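3.2 Collecting the household examples

The examples were gathered in homes with a hand-held gripper instead of a full arm. The person collecting holds the gripper, and the camera on it looks down between the two fingers, so that the view in training is close to the one the policy has when it runs. Each finger carries a textured pad on its inner face. We gathered 2,000 examples with this tool over 16 kitchens in Wedach and Moncrieff, using the recording software described by Yule in the Herov report.

Collectors were asked to leave the kitchen as they found it and to change only the objects on the work surface. Fruit was used often, as it is easy to get and varies in size and colour even within one kind.

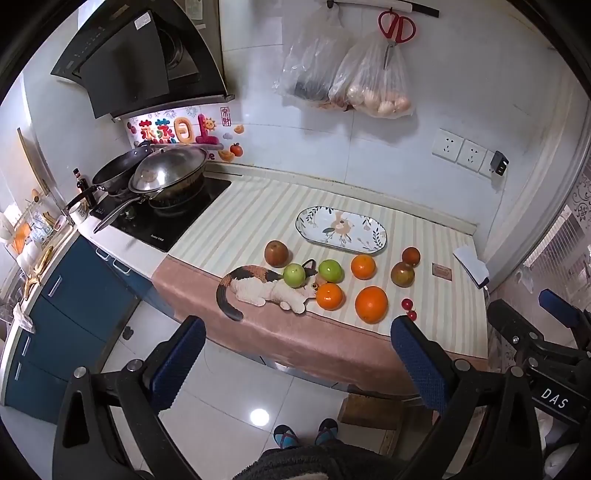 Figure 4. Kitchen counter with fruit and a cat figurine, seen from the hand-held gripper.

Between examples the collector moved at least two objects and started again from a different standing position. A session ended after six changes of layout. We did not fix the order in which objects were picked up, and collectors worked at their own speed.

Examples were discarded if tracking was lost or if the fingers left the view. Lewis Yule checked the rest by hand and marked the point at which the fingers closed. Where this point was unclear, a second reader marked it too, and the earlier of the two marks was kept. The Prinolero set, used only for testing, was checked in the same way.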